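About Plimeck

Plimeck is an independent test shop for robot hands, grippers, arms, cameras and controllers. Companies send us hardware, or ask us to get hold of it, and we run it on the kind of work they want it to do. Then we write up the results. We do not sell robots and we do not take a commission from anyone who does.

We are based in Urnmont, on the ground floor of the old Mulcahy building. There are 5 of us full time. The entrance is at the side, next to the loading door.

How we started

Jarlath Hayes spent most of his working life fitting grippers to packing lines. He kept running into the same problem. A customer would buy a hand because of a number on a data sheet, usually grip force or payload, and then find that it dropped their product or crushed it. The number was correct. It had been measured on a steel bar, and the customer was packing shampoo.

He rented one room at Urnmont and began testing hands for two former customers, using their own products. Finbarr Ní Bhriain joined the next December to build the control software, and still runs that side of the company. The first comparison we did for money was a two-jaw gripper against a vacuum cup on bags of rice. The vacuum cup lost. That customer still sends us work.

What we test

Most jobs fall into one of a few groups.

Hands and grippers. We compare jaw grippers, vacuum cups, soft fingers and hands with jointed fingers. This is more than half of what we do.

Arms. We look at reach, repeatability, cable routing and how an arm behaves when it works close to a second arm. Two-arm jobs take longer to set up and we quote them separately.

Cameras. We check how well a camera and its software find an object under ordinary room light, under glare, and when a hand is partly in the way.

Controllers. We run the same task on the same arm with different controllers and log delay, missed commands and recovery after a stop.

How a comparison works

You send us the items you want handled, and we ask for more than you think we need. Labels scuff and caps crack, and a worn bottle does not grip like a new one. If you have not picked your items yet, we can use our house set, which includes boxes, pouches, tubes, cups and small plastic bottles with printed labels.

We agree on the task in writing before anything is switched on. It says where the items start, where they have to end up, what counts as a success and what counts as a drop. A standing bottle and a bottle on its side are treated as separate cases, and you get separate results for them.

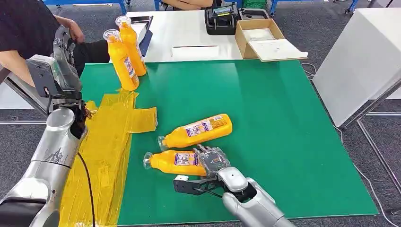 Each hand then gets 1,000 attempts at the task, split across the starting positions. One of our staff stays within reach of the bench and resets the items between runs. We change one thing at a time. If the hand is being compared, then the arm, the camera, the controller and the work surface stay as they were. Where two hands need different mounting plates, we say so in the report and give the difference in weight.

We also record the failures by type. A slip, a missed grasp, a knocked neighbor and a controller stop all go in separate columns. In a recent job for Skudska, two hands had close to the same success rate, but one of them got most of its failures from knocking over the next item along. Skudska was loading trays one item at a time and did not mind. Another buyer would have.

What you get

The report is usually around 20 pages. It has the written task, the setup, the full results table, the failure counts and our notes. You also get the raw logs and all of the video. We give an opinion at the end if you ask for one, on a page of its own, so that you can pass the rest along without it.

To date we have finished 685 paid comparisons, and our shelves hold 1,091 test items, each with its own number. Every item is weighed and measured when it comes in, and again when it is retired.

What we don't do

We do not certify anything for safety. We can tell you how a hand performed on our bench, but you will need an accredited lab for safety approval. We do not test welding or painting equipment, and we cannot take anything that needs food-grade handling.

We also do not publish results without the customer's permission. If a maker pays for a test and does not like the outcome, the report stays private, but we will not rewrite it.

Working with us

Small jobs with one hand and one task take two to three weeks from the day the items arrive. Comparisons with several hands take longer, mostly because of mounting and cabling. Makers are welcome to send an engineer for setup. Once the counted runs begin, visitors can watch but cannot adjust the hardware.

For a quote, send us a short note with the item, its weight, how it arrives and where it has to go. A phone video of a person doing the job by hand is useful. Jarlath reads the new requests each morning and Finbarr answers anything about software or controllers.

Deliveries are accepted until 4 p.m. at the loading door. Please write the job number on the outside of the box.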